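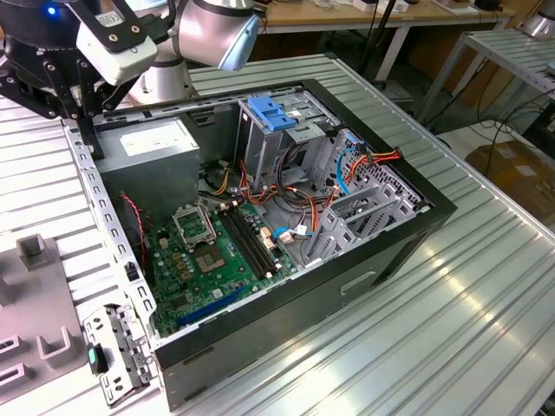
Can you teach a robot to work on a PC by just doing the job yourself? Mostly you can, as long as you do it through the robot and you're prepared to do it an awful lot of times.

I've had loads of messages about this since Sunday so I'm going to ramble for a few posts, sorry in advance (not that sorry)

So the way we do it at Grustside: one of us sits with a controller, the arm copies our hand, and the whole go gets saved. One go = one demo. Do the task, reset the case, do it again. My personal total is now 3,709 and yes I do dream about power cables

Someone asked why we don't just grab the arm and push it about. We do sometimes! It's lovely for big slow moves, getting over the side of the case and so on. But your own hands end up all over the camera view and the robot never gets to see the job without you in it

For the fiddly bits I'm remote control all the way. RAM, SATA plugs, anything near a socket. You can't feel a thing through the controller, so you learn to watch for the tiny wobble when a part starts to give

Biggest beginner mistake (mine, for weeks): being too neat. I'd line everything up perfectly every single time, then the robot would be 2 mm out on its own and have no clue what to do. Now I miss on purpose in some of them and let it see me recover. Consuelo Galindo told me to do that on day one and I ignored her, so there you go

Also cables. CABLES. They never lie the same way twice and I used to tuck them back between goes. Stop tucking! Leave them in a heap, the robot has to cope with the heap

How many demos do you need? For one plug in one case we got something decent out of 500. Then we swapped to a different case and it fell to bits, so we did more

Best session so far was 44 in a morning, with a tea break. Past that my thumbs go and the demos get sloppy, and I end up binning half of them

Going to try the drive latch next, wish me luck. If anyone's done latches by remote please tell me how you hold the angle, I keep sliding off!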